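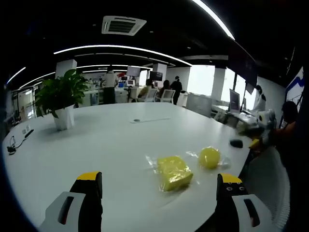
Figure 6. Oval table in the open office, with two wrapped yellow pieces on the top.

6. Caring for the table top

This section covers everyday cleaning of the white Cadeo oval conference table. For removing the legs or the cable panel, see the assembly booklet. The Frei side tables have a different finish and their own care sheet.

Before you start

You need:
Two Flutik sponges, one block and one round
Flultia surface cleaner, 500 ml bottle
A bucket and 200 ml of cleaner for a full wash
Two dry cotton cloths

Each sponge comes sealed in clear plastic. Keep it sealed until you are ready to use it. Replacement sponges are ordered under part number 1179.

6.1 Clearing the table

1. Take away laptops, mice, cups and papers.
2. Unplug any chargers from the outlets in the table edge and coil the cables on a chair.
3. Lift plants by the pot. Do not slide them. Grit under a pot will scratch the top.
4. Push the chairs back far enough to walk all the way around.

CAUTION: Do not spray cleaner at the outlets or over the recessed panel. Spray the cloth and wipe by hand in these areas. 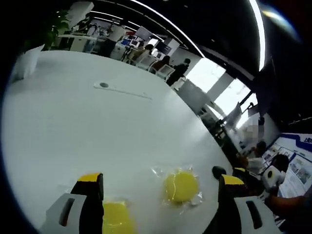 6.2 Wiping down

1. Open the sponge bags and put the plastic in the trash.
2. Wet the block sponge with clean water and wring it out well.
3. Put a small amount of cleaner on the sponge.
4. Start at one end of the oval and wipe toward the other in long, overlapping strokes.
5. Use the round sponge for the curved rim. Follow the edge with light pressure.
6. Go around the grommet with a corner of damp cloth. Water that runs into the hole will reach the cable tray.
7. Dry the top with a cotton cloth before putting anything back.

Note: Wipe along the seam, with the panel closed. Wiping across it pushes crumbs into the gap.

6.3 Marks that stay behind
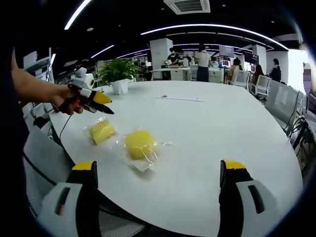 Gray streaks usually come from chair arms, rubber feet and cable jackets. Small dark dots are most often ink.

1. Put undiluted cleaner on a damp sponge and hold it on the mark for one minute.
2. Rub in small circles.
3. Rinse with clean water and dry.
4. If the mark is still there, repeat once.

Do not use steel wool, scouring powder or acetone. They dull the finish, and dull spots can't be polished out. Scratches you can feel with a fingernail should be reported to Andri Camenzind in facilities.

6.4 Full wash

Do a full wash twice a year. In this office the second one is in November. Mix the cleaner into a bucket of lukewarm water and follow the steps in 6.2, then go over the top again with clean water.

Used sponges can be rinsed and kept for the kitchen counters. Ask Thaddäus Moser for the key to the supply closet when you need new ones.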